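3.2 Setup and upkeep of the hand-held gripper

All recordings used one hand-held gripper (Rarar, second build), with a spare housing kept on the shelf. Camera looks out over the top of the housing, so the housing fills the lower part of every image and the notch stays in view. We left it like that - handy for spotting a mount that has slipped.

Daily checks, same order each time. Mount screws first, then the lens wiped with a dry cloth, then the two vent grilles brushed out. Dust was the main trouble at the Festulside site. After 36 sessions the first mount had worn enough to shift the view, and we swapped it for the Zadlow part. Recalibrated the same afternoon, 300 images, no further drift found untill April.

Of 1,151 recordings, 248 were dropped. Most had a lost marker, a few a loose cable. Both faults are quick to fix if caught early, so the marker is now checked between takes as well as at the start. It must sit flat and clear of the housing edge; when partly tucked behind it, as in Figure 4, we moved the gripper back and looked again before going on.

Repairs are logged by Danuta Szczepańska, one line per fault. Log format is in the appendix.
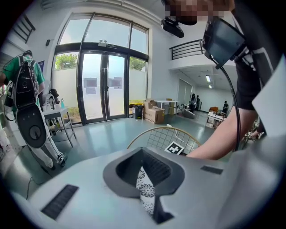 Figure 4. View over the gripper housing, with the square marker beside the gold-coloured wire mesh object and a hand reaching in from the right.

3.3 Spare parts

Mounts, screws and one lens cover per site. Cables come in from Coşkun and are replaced as a pair - cheaper than hunting for wich one failed.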